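Notes for the Urnstead talk – read them slowly, you always rush the start

Hi everybody, thanks for coming out. I'm going to talk about paint. More exactly, I'm going to talk about gray paint, and how I managed to buy the wrong one 9 times for the same hallway (pause, let them groan).

So my hallway faces north. I picked a lovely cool gray from the Skodia chart, got it home, rolled it on, and by dinner it was purple. Not a little purple! I called Victor Kashindye, who has painted houses longer than I've been alive, and he asked me what color my floor was. I had no idea why he cared.
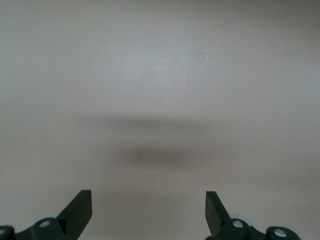

*Page last changed: 27th July*

Grays pick up whatever is near them. A bit of beige or mauve in the mix can hide on the chip and then come right out on a big flat surface, and the corners will often look warmer and duller than the middle. Victor's rule is to paint two coats on a big piece of board and carry it around the house for a couple of days – morning, noon, lamps on. Don't paint the sample straight on the wall, the old color will fool you.

(Pass the boards around now. Lykkegaard first, then the Skodia one. Ask who sees green. Somebody always sees green.)

OK, bulbs. I left this out last September and got four emails. Warm bulbs pull gray toward tan, cool ones pull it toward blue, and if you've got one of each in the same hall, well, good luck. Change the bulbs before you buy the paint. I did it the other way round, of course.

Next, finish. Matte hides the dings and soaks up the light. Satin wipes clean but it shows every roller mark if you stop for coffee halfway down the wall (I stopped for coffee). Aled Penry swears by eggshell for halls with kids in them, and I've come around to that.

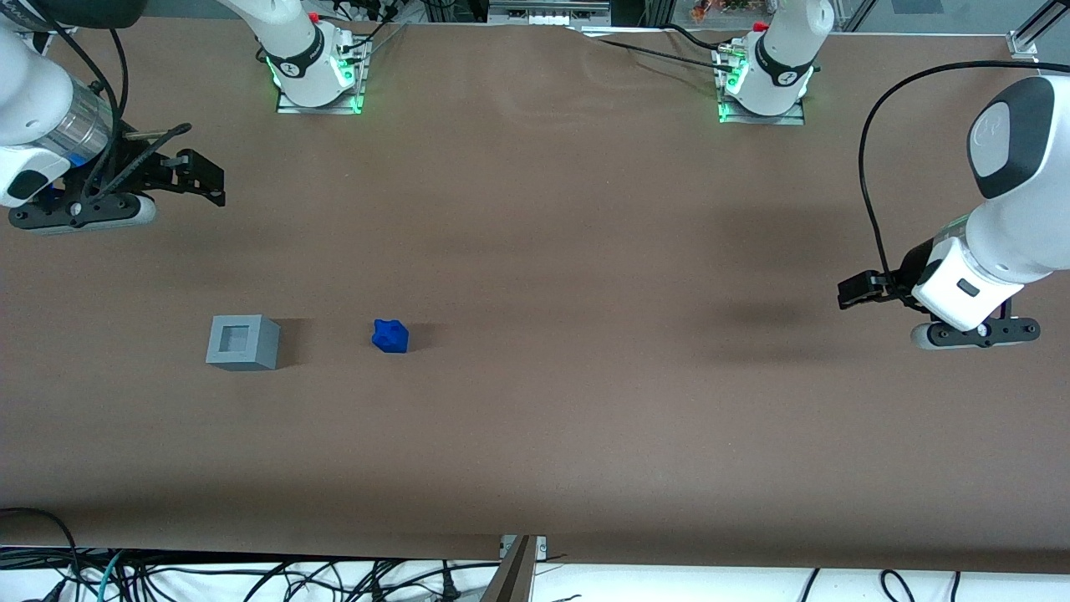 *Brown, matte, a few creases near the top.*

Browns are easier, I think. A taupe next to a gray makes the gray look cleaner, so if you're stuck with a brown floor like mine, try a cooler gray than you'd dare to and see it on the board first.

Money, quickly. The whole hallway came to 2935 with the wrong cans counted in, and please don't tell my sister. The right can was the Jutau one, and I'd walked past it the first day.

Questions, then the raffle. Get the boards back before they leave!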